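5. Preparing the picture cards for emergency visits

The Wivham card set helps a child who speaks little or not at all to answer simple questions from an ambulance or fire crew. Please prepare the cards at home, on a calm day, together with the child.

5.1 Open the Wistetti app and choose "New card set". Enter the first name of the child and the language of the family.

5.2 Select the cards you need. A set can hold 50 cards, but we recommend to begin with four: "pain", "yes", "no" and "stop".

5.3 Record your own voice for each card. Speak slowly and leave a short pause before the word.

Note: Recordings made before the November update must be saved again, otherwise they are played too quietly.

5.4 Print the cards and attach them to the ring. The hole must not cover the symbol.

Caution: The ring is not a toy. Keep it away from children under three years.

5.5 Practice one card each day. If the child pushes the card away, stop and try again later.

For questions about the symbols, write to Pranab Debnath at the Mudcombe office.
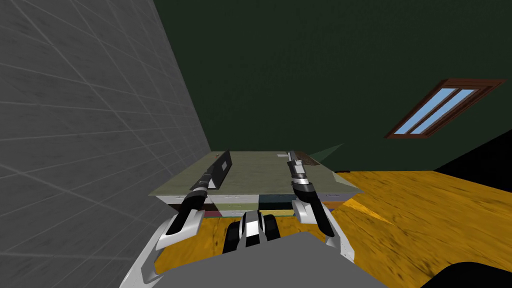

5.6 Put the finished set near the front door and show all caregivers where it is.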